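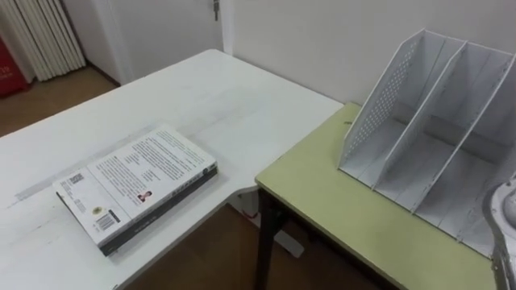 How do you look after a thick paperback that a lot of people are going to read?

Keep it out of the sun, stand it upright with a bit of support on either side, and open the cover gently the first few times so the spine isn't forced. If it has to lie down for a while, lay it flat and don't pile heavy things on top.

Brostden's reading room opens with 208 books

12 June 2025

Brostden has a reading room again, and it's a lovely thing to be able to write that. The new lending room on the first floor of the Coppens building opened its door to borrowers this week with 208 books ready to go home with people, a standing desk to browse at and a second table for magazines and leaflets.

The scheme is called Allo, and it works on trust. You come up the stairs, choose a book, write the title and your first name in the notebook, and take it away for as long as you need it. There are no cards and no fines. If you love a book so much that you can't bear to part with it, you're asked to bring in another one of much the same size, and that's the whole of the rule book!

Omolara Olaniyan, who started the collection in her own hallway, was beaming when I went up to see how things were going. She had been hoping for a proper room ever since the old branch shelves were cleared, and when Coppens offered the space in May she said yes before she had even seen it.

"I'd have taken a cupboard," she told me. "And then they gave us a room with white walls and a wooden floor, and I thought, well, now we have to do it justice."

Every book has been opened and looked through before going out. The cover is lifted, the first pages are checked for loose leaves or old shop labels, and the spine gets a once-over for splits. It's slow work, especially with the fat ones, and Olaniyan says it's easy to get stuck on page one of something good and forget the rest of the pile.

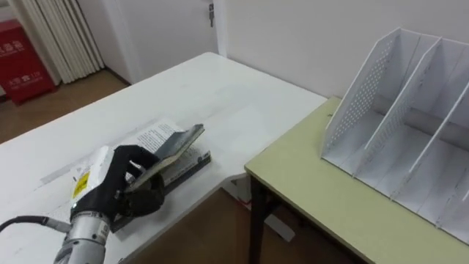

Of the books on offer, 121 are novels, and the rest are a cheerful jumble. There's cookery, there's local walking, there's a surprising amount about bees, and there are a few children's stories which will have their own low shelf once somebody has found the right brackets. Crime is the most asked for so far. Poetry is doing better than anyone expected, with two people already after the same collection of sea poems.

Ignacio Benítez looks after the furniture side of things and is just as keen as Olaniyan, though he talks more about tabletops than titles. The tables came from Pledex, the office furniture shop on the ring road, which let the room have pieces that had been out on display. Benítez likes them very much with their marks on. A brand new table makes people nervous of putting a bag down, he says, and he wants people to put their bags down, lean on things and stay for a chapter.

He is especially pleased to have a standing desk. Plenty of visitors only want to look at a blurb for a minute, and standing up at a good height suits them. Others have a bad back and find low chairs a misery. There will be chairs too, five of them, once the covers have been washed and dried. 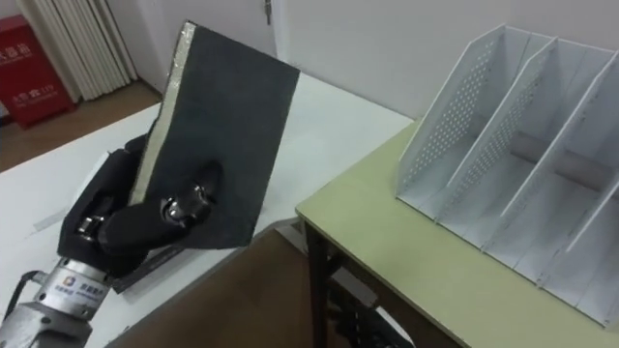

Magazines were the bit that worried everyone, as anybody who has kept a stack of them at home will understand. They slide, they curl at the corners, and the one you want is always at the bottom. Benítez spent a happy evening trying out different ways to keep them upright, and he's now a firm believer in having a separate place for each kind. The white metal file organiser on the green table is the sort of thing he means, and it takes up very little room for what it does. Gardening titles will go together, then puzzles, then the local history newsletters, with the latest issue at the front of each lot so that you don't have to rummage.

There's room for papers as well. The bus timetables and the notices about evening classes, which used to be taped up downstairs by the post boxes, are going to live alongside the magazines. Olaniyan would also like people to leave short notes about what they've read. Just a line will do, she says, and it doesn't have to be kind. One of the first to come in was a slip about a very long family saga, saying that the middle drags but the wedding is worth waiting for. The saga went out the same afternoon.

If you have books to give, the room would love to see them, with a couple of small requests. Please bring no more than one bag at a time, and please leave out anything damp, as it spreads to its neighbours quicker than you'd think. Dictionaries and encyclopaedias have to be turned away for now. Large print is very welcome indeed, and so is anything in Spanish, Dutch or Yoruba, all of which have been asked for.

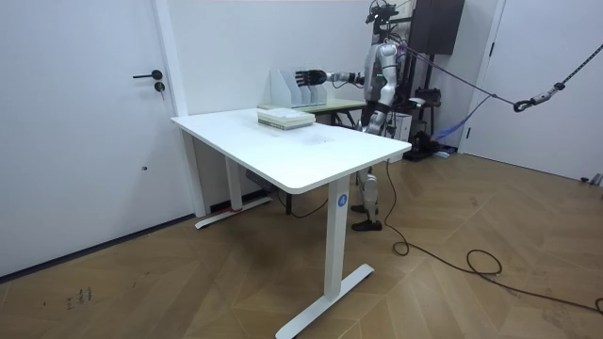

Getting in is simple. Come in by the main entrance at Coppens, go up one flight and look for the white door with the black handle. It can be a little stiff, so give it a good push. There's a lift at the back of the building for anyone who would rather not take the stairs, and the reception desk will point you to it.

A read-aloud hour is next on the list. Benítez has offered to go first with a ghost story, and Olaniyan has asked him to pick one with a happy ending, which he's still looking for. The day will be pinned up by the post boxes as soon as it's settled, and anyone who fancies reading a few pages of their own favourite can put their name in the back of the notebook.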